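Packing for Eleven Days with One Bag

11 Jun 2026
By Siv Magnusson

Last December I traveled to my cousin Elsa with a suitcase of 20 kilos, and I wore maybe half of what was inside. The rest I carried up her stairs and down again. This summer I am going for 11 days and I have decided to take one small bag only.

I began with the shirts.

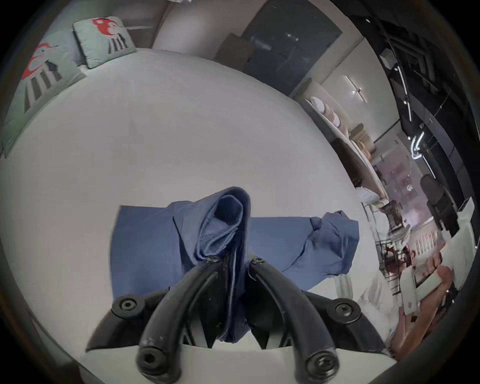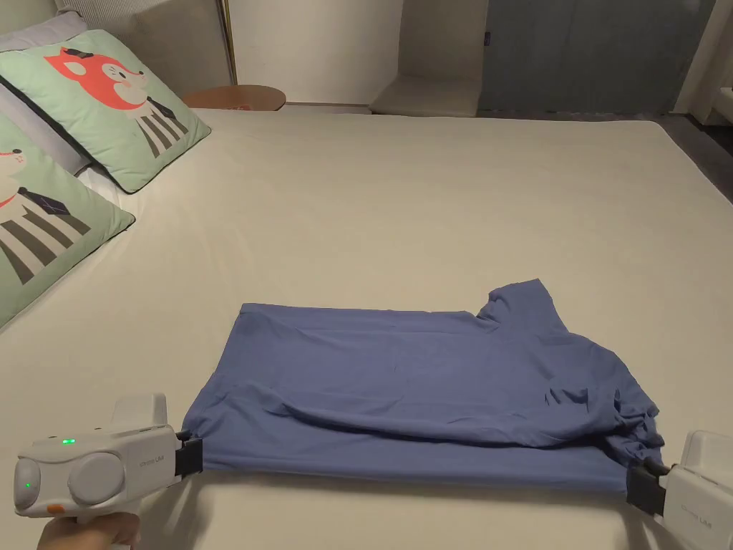
A blue one, on the bed.

My old system was to choose clothes by the day. One outfit for each date, plus something extra for rain, plus something nice in case we are invited somewhere. It sounds organized but it makes a very heavy bag. Now I choose by color. Everything must go together with everything else, so I stay with blue, gray and one pair of dark pants. My yellow sweater, which I love, has to stay at home.

Shoes are the difficult part. I allow myself 2 pairs, and I wear the bigger pair on the train. Jonatan thinks I should take sandals also. He always travels by car, so I do not listen to him in this question.

For washing I bring a small bottle of liquid soap and a piece of string. Wool socks need a long time to dry, so I take thin ones. I also put my kitchen scale to use and learned that my toilet bag alone weighed 900 grams! Most of it was a glass jar of face cream. I moved a little cream into a plastic box and felt quite clever.

I have still not decided about books. Elsa has many, but they are mostly about sailing, and I get seasick even from reading. Probably I will take one thick paperback and leave it with her when I go home.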